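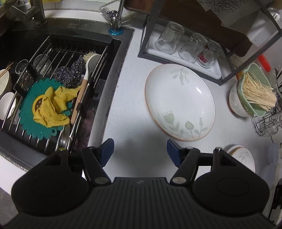 Washing up by hand: what the meter readings show

Reading time: 2 minutes

Last winter we asked households in the Jolorport blocks to record how much hot water they used at the kitchen sink. Returns came in from 94 homes, and Mei-kuen Tsang has now worked through them.

The spread was wide. Homes that washed under a running tap used more than 500 litres a week. Those that filled a bowl and rinsed at the end used far less, and the number of people living in the flat made only a small difference to the result. Flow rate mattered more. Taps in the Van Damme block have no flow limiter, and all the highest readings came from there.

Limiters will be fitted in that block from July. The part screws into the end of the spout and takes a few minutes to fit. Residents with a combination boiler should check that it still fires at the lower flow - some older models cut out when the tap is only partly open. If yours does, tell us and we will fit the next size up.

Two smaller points from the returns. Scale on the spout reduces flow unevenly and makes the stream splash, so soak the end in vinegar for 20 minutes before replacing anything. Grease should be wiped off plates and pans with paper before they go in the water. The shared drain at Funum Court was cleared twice over the winter, and fat was the cause both times.

The full table of readings is held at the office and can be posted on request. Please give your flat number and block.

Contact: Residents' Office, 188 Nutetti Road | © Jolorport Residents' Newsletter | Back to top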